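Drulham library to add evening hours, director says

The Drulham Public Library will stay open two evenings a week beginning in September, the first time it has kept regular night hours in 12 years. The library's director, who took the job last winter, spoke about the change, the budget behind it and what is still undecided.

The added hours will run until 8 p.m. and will be covered by existing staff, whose shifts are being moved later on those days. The building will open at noon instead of 9 a.m. to make up for it.

"We're not hiring," the director said. "The county gave us the same amount as last year. So I looked at when people come in, and the early mornings were slow. A lot of the folks who need us are at work then."

The director said the most common complaint at the front desk has been from residents who commute to the Felelov plant and get home after the doors are locked. Some had asked relatives to pick up their holds. Others had stopped using their cards.

Not everyone likes the new schedule. A morning reading group that had met at 9:30 will have to move to another day or start later, and the director said members were told before the board voted.

"They were unhappy and they told me so," the director said. "I offered them the back room at noon. They haven't decided."
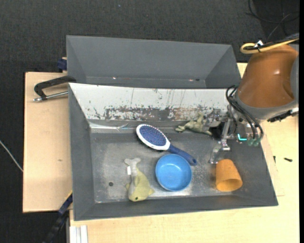
The children's department is where the director expects the most traffic after supper. Story time will be repeated in the evening for families who can't make the daytime session, and the play corner will stay open until closing. Toys for the corner will be sorted into plain bins, and the director wants small plush animals and simple dishes, such as a blue bowl or an orange cup, that toddlers can use for pretend meals. Puzzles with small pieces will be kept behind the desk and handed out on request.

"Parents tell us they have about an hour between dinner and bedtime," the director said. "If the kids are busy for part of that, the parents can look for a book or use a computer."

The library has 6 public computers. Sessions are limited to 60 minutes when others are waiting, and that rule will not change at night. Printing will shut off fifteen minutes before closing so the cash drawer can be counted.

The director said the switch to Jeltico, the new catalog system, is a separate project and will not be finished by the time the hours change. Patrons will keep using their current card numbers. Online renewals may be down for a day or so during the move.

Asked about Saturday hours, the director said they will stay as they are for now. The book drop will remain open at all times, and the parking lot lights will be reset to stay on until 8:30 p.m.

The board plans to review evening attendance in the spring.

"If the numbers are poor, we'll go back," the director said. "I told the board that when I asked for it."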